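Slide 4: Fingers

Okay, fun part! Same two arms, same red jersey fabric, and we compare fingers: the Herer set against the Filteck set.
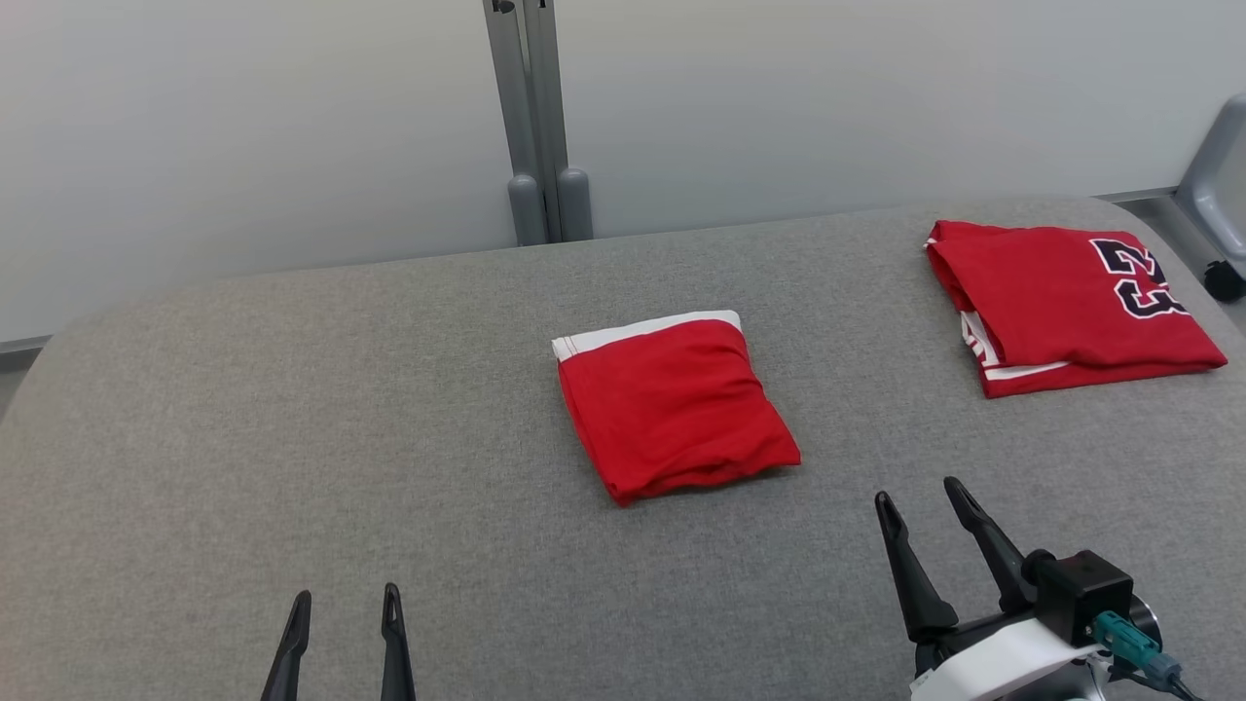

Black fingers, red kit, gray table.

Slippery cloth is a great test. Pinch too high and you get one layer (pause here, let them guess). We ran 31 folds per set.
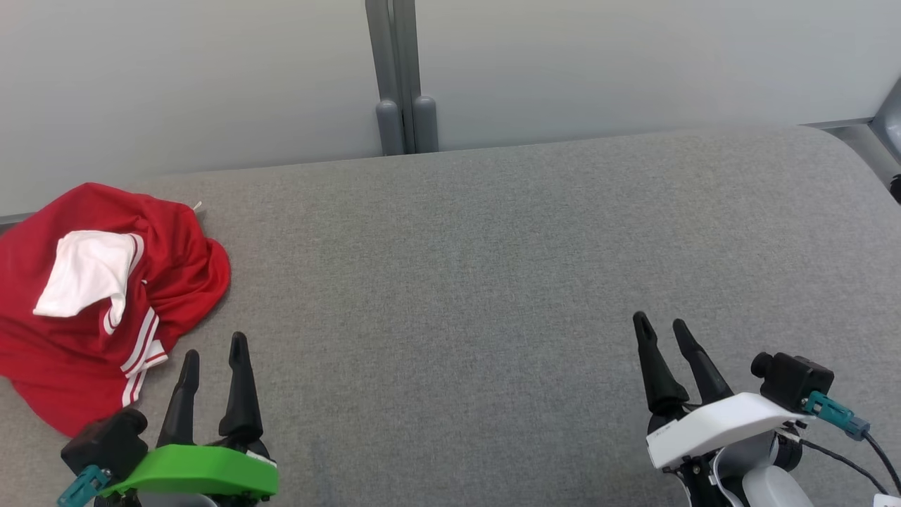

Then the wrist cameras, my favorite bit. Mention cable slack!

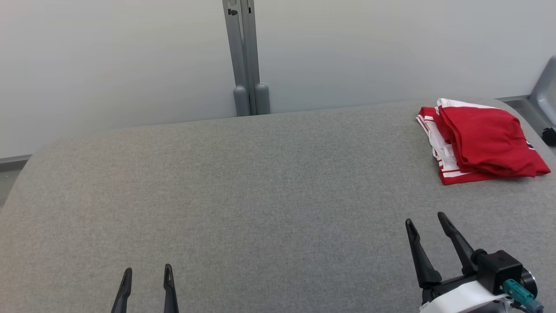
Fumiko Noguchi

Next slide: controllers. Keep it under 2 minutes.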